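Metal Bins and What They Do to Paint

A block sorting bin has few parts: a floor, four walls and, where there are two compartments, a divider. Most workshops that use one stop thinking about it within a month. Bo-ram Yeom has spent most of December thinking about little else.

Yeom maintains the handling benches at Dasdale, where painted blocks are moved from one compartment to the other and back again. Her log for the month records almost 3000 transfers. The blocks are long and rectangular, in dark green and brick red, and they are tipped in without any set order.

Her subject is wear. A block that lands flat spreads the load over a full face. A block that lands on an edge puts it all on a narrow strip of paint, and the strip goes first. After enough drops the edges turn lighter than the faces. On dark green this shows early. She checks the set under a desk lamp and retires a block when bare material shows along a full edge.
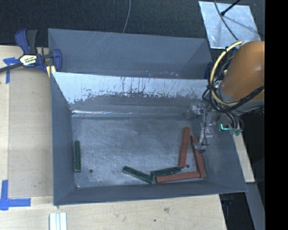
Sloping walls change where the blocks settle. In a straight-sided box they stack against the sides and bridge the corners. With a slope, a block that strikes the wall slides down to the floor and usually stops close to the foot of it, often parallel. Others come to rest end to end at shallow angles. A long block needs more clear floor to lie flat, so Yeom limits each load to six.

The divider takes more abuse than the floor. Anything carried too low on its way across meets the upper part of the wall, and a coating there does not last. Sevetti, which supplied her first bins, recommended repainting. Yeom tried it twice and gave up. The second coat chipped along the same line as the first, and the loose flakes ended up on the floor with the blocks. She now scrapes off whatever lifts and leaves the rest alone.

Bare metal needs less attention. Fine scratches in a brushed floor have no effect on how the blocks slide. Grease does, so the floor is wiped with a dry cloth at the end of each shift and with solvent every 22 days. Holes in the floor are cleared with a stiff brush, as paint dust packs into them.

Two replacement liners are on order from Flalutov. One is rubber, the other a thin felt. Yeom expects the felt to protect edges better and to wear out sooner. The trial starts after the holiday, with the red blocks first.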